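Drimus LED Pattern Set — README

Release 2, Nov 27, 2014
Maintained by Yoon-hee Song and Thaddäus Eder, Darico

Share (13) | Comments (2)

## Summary

The Drimus LED Pattern Set is a collection of 1566 short light patterns for addressable LED strips. Each pattern is stored as a plain text file with a matching settings file. The set is intended for teaching and for checking that a controller plays patterns at the correct speed.

## Contents

- `patterns/` — one file per pattern, named by number
- `settings/` — strip length, color order and brightness limit
- `notes/` — remarks from the contributors, where supplied 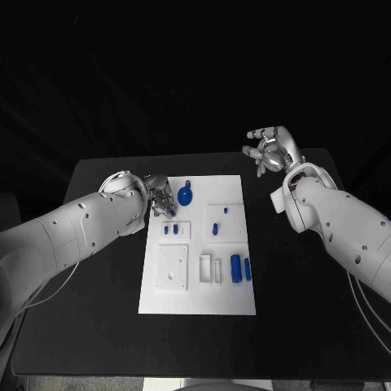
Color order is recorded as RGB or GRB. Users whose strips follow a different order must edit the settings file before loading a pattern. Brightness limits are given as a percentage and should not be raised without checking the rating of the power supply.

## Sources

Patterns were submitted by members of the Dristden workshop and reviewed by Deok-su Wang. Of the 3364 files received by the close of submissions in October, many were duplicates and were removed. Entries with flash rates above the workshop limit were also left out.
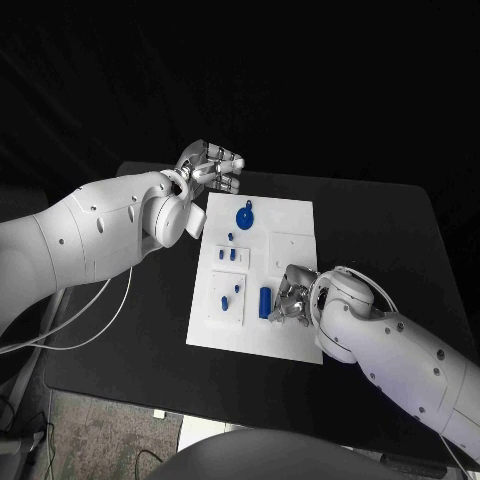

Timing values were checked a second time by Eun-ji Heo. Thirteen patterns still drift on long strips; they are marked `timing: open` in their settings files.

## Use and Corrections

The set may be copied and changed for non-commercial purposes, provided this file is kept with it. Corrections should be addressed to Ju-won Heo and must state the pattern number.

This site uses cookies. By continuing, you accept their use.

Contact | © 2014 Darico | Back to top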